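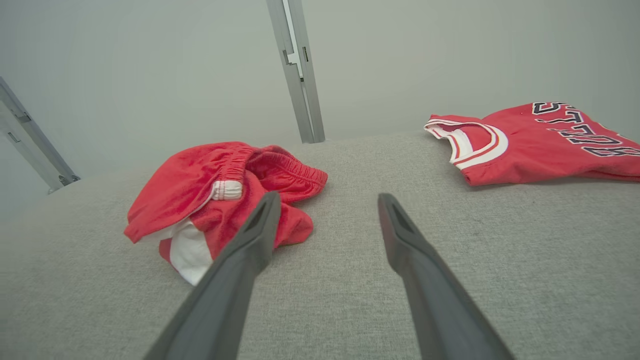 Do I need a finance degree to join the private client team at Fenevero?

A degree is welcome, but we care more about how you talk with people about their money. Two of our best relationship associates came from teaching and hotel work, and they picked up the lending side on the job.

Fenevero is a small private bank in Nelcombe. We look after 277 families and business owners, and we want another relationship associate to help us do it well.

You'd be working with Mereana Pomare, who runs the client desk. Your mornings will mostly go to account reviews and loan paperwork. Afternoons are for calls and meetings, and now and then a drive out to see a client who would rather talk at the kitchen table – those are often the best days!

What we'd like to see:
A couple of years in a job where customers relied on you
Clear, friendly writing
Comfort with spreadsheets and a good eye for a wrong number
A willingness to study for your license (we pay the fees and give you 20 paid study days)

We moved our loan records over to Keskin in February, so if you've used it before, please tell us. If you haven't, Stuart Haworth in operations teaches a really good beginner course and loves questions.

The job is full time at our Woltus Street office, with one day a week from home once you've settled in. Health cover starts on your first day, and the bonus is shared evenly across the whole desk.

To apply, send a resume and a short letter to Mereana Pomare by August 6, 2026. Tell us about a time you explained something complicated to someone who was worried about it. We read every letter, and everyone who writes gets a reply.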